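带贴布字母的T恤怎么叠才不毁字
白T恤叠法之贴布毛边篇,在床上就能做完

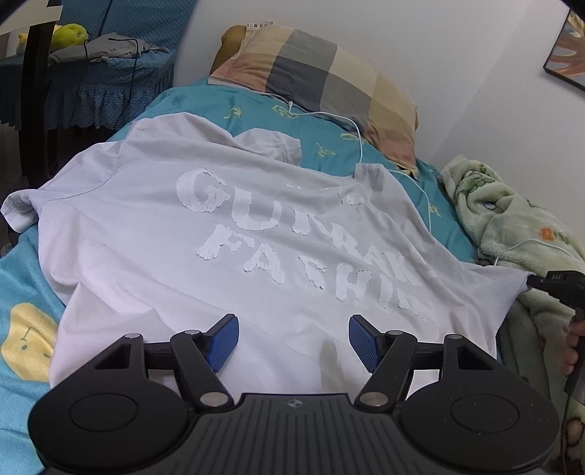 我太喜欢这种毛边贴布字了!布料剪成字母,边缘故意留着须须,穿上身特别有精神。可是它也特别娇气,字母比衣身厚,一折就拱起来,折痕还偏偏爱落在字母中间。我以前都是随手一卷塞抽屉,等想穿的时候,胸前的字皱成一团,连读都读不出来。后来跟朋友Huệ Tăng一起收拾衣柜,两个人试了一个下午,总算摸出一套顺手的叠法,写下来给大家。

要准备的东西很少:一张铺平的床,一块干净的薄棉布(旧枕套就行),一个熨斗。有叠衣板的可以用,没有就用一本大开本杂志代替,我自己一直用杂志。

第一步,先摊开,别急着叠

把T恤正面朝上扔到床上,先找两只袖子。袖口要是翻着,就伸手进去拉直。然后捏住两边肩缝,轻轻一抖,让衣身自己落下去,比用手掌一点点抹要快得多!下摆常常会折到里面,记得翻出来看一眼。

床单颜色深一点会好操作很多。白衣服放在白床单上,边在哪里都看不清,我有一次叠完才发现一只袖子还窝在里面。

第二步,理字母

手指并拢,从字母中间往两边推,一个字母一个字母来。千万不要从边缘往里搓,毛边的线头会越搓越长。有皱褶压在字母上的地方,先捏起旁边的衣身布往外带一带,字母自己就平了。看到长线头也别扯!用小剪刀贴着剪掉,留一点点须子才好看。

顺便检查一下有没有小污点。白T恤放久了,小点会变黄,叠之前处理最省事:肥皂蘸一点水,指腹轻揉,冲掉,晾干了再回来继续。

第三步,熨(皱得不厉害可以跳过)

翻到反面熨,这一点最要紧。把衣服里朝外翻过来,字母那一面朝下,垫着薄棉布,熨斗用中温,压下去停一停,抬起来,再换地方。不要来回推,推起来毛边会倒向一边,翻过来一看像被风吹过一样。熨完晾个几分钟,等热气散了再翻回正面。我心急的时候直接叠过,结果新折痕比原来的还深,白忙一场。

第四步,正式叠

1. 把T恤翻过来,正面朝下,后背朝上,肩膀对着枕头那一头。
2. 杂志竖着放在后背正中,上沿对齐领口。杂志的宽度最好比整行字母宽一点,这样左右两道折线就都落在字母外面。
3. 右边衣身往中间折,袖子再反折回来,与外侧的边平行。
4. 左边照做。
5. 抽掉杂志,摸一摸字母最下面一行在哪里,从它下面把下摆往上折。如果衣服很长,就把下摆先折一小段,再折一次。
6. 整件翻过来,字母完整地露在正面,漂亮!

字母特别宽、几乎铺满前胸的款式,第二条可能做不到。那就挑两个字母之间的空隙下折线,空隙处没有贴布,压一压也没关系。要是连空隙都很窄,我会直接挂起来,用宽肩的衣架,不跟它较劲。

第五步,收纳

抽屉里竖着放会比叠成一摞好,上面没有重量,字母不会被压扁。我家抽屉里一排刚好放得下,拉开就能看见每件的字,早上选衣服心情都好了。非要摞着的话,贴布的那几件放最上面。

出门装行李箱也是一样的道理,放在最上层,正面盖一块薄布,免得拉链或者扣子勾到毛边。我去年三月出门偷懒没盖,字母边上被勾出一个小圈,到现在还能看出来。

关于洗

里朝外翻好,装网袋,冷水,轻柔档。洗完马上拿出来,趁湿把字母推平,再平铺着晾。这个时候推平,晾干以后往往连熨都不用熨,我周六洗的一批全是这样省下来的!烘干机我不太敢用,毛边会打结,解起来很费眼睛。

新手第一件可能要叠上好一会儿,叠到第三件手就熟了。家里有贴布的卫衣也可以照着来,只是厚一些,第五小步只折一次就够,折两次会鼓成一个小枕头。牛仔布贴字的我还没试过,有试过的朋友欢迎留言,我很想知道熨斗该开到几档!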